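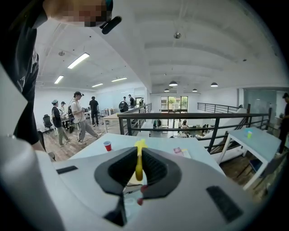
small yellow thing, big Monday energy

ok so I finally did it. I'm learning to sew my own table linens and I have opinions now. Thread, I guess? (sorry in advance)

Started because Danica Leka gave me a bag of her aunt's old fabric and said "do something with this or I'm taking it back." It sat in my closet until Mar 15, 2021, when I couldn't find one single tablecloth in town that fit my table and wasn't beige.

First one was a disaster. I cut it to the exact size of the table. EXACT. No hem, no drop, nothing. It looked like a placemat for a giant.

So please, add your drop twice, once for each side, and then add your hems. Write it on paper. I had mine on my phone and the phone died with the scissors already in my hand.

Also wash the fabric before you cut! Fadwa Benmoussa told me this and I nodded and did not do it. My second cloth came out of the dryer fitting a much shorter table.
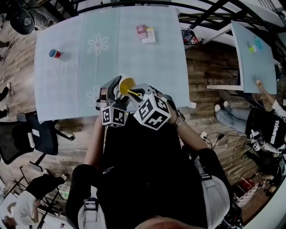

Color is where I get stuck every time. I always want dark red and then I put a plate on it and dinner looks gloomy. Pale blue is the one I keep coming back to, like this one with the white outlined flowers – a yellow cup looks so cheerful against it, and you could leave the rest of the table alone. I want to try flowers like that in plain backstitch on my next one.

Speaking of which, backstitch is slow. I put 16 evenings into one corner. Wael Abdelaziz asked if I was making a napkin.

Mitered corners: watched the same video over and over, still did the first two inside out. Press the folds with a hot iron before you stitch anything. It's boring and it's the whole trick.

Next up is a runner for my sister, due in April, and she wants fringe. I have never made fringe. If you have, my replies are open and I'm begging – do you pull the threads before or after you sew the stop line??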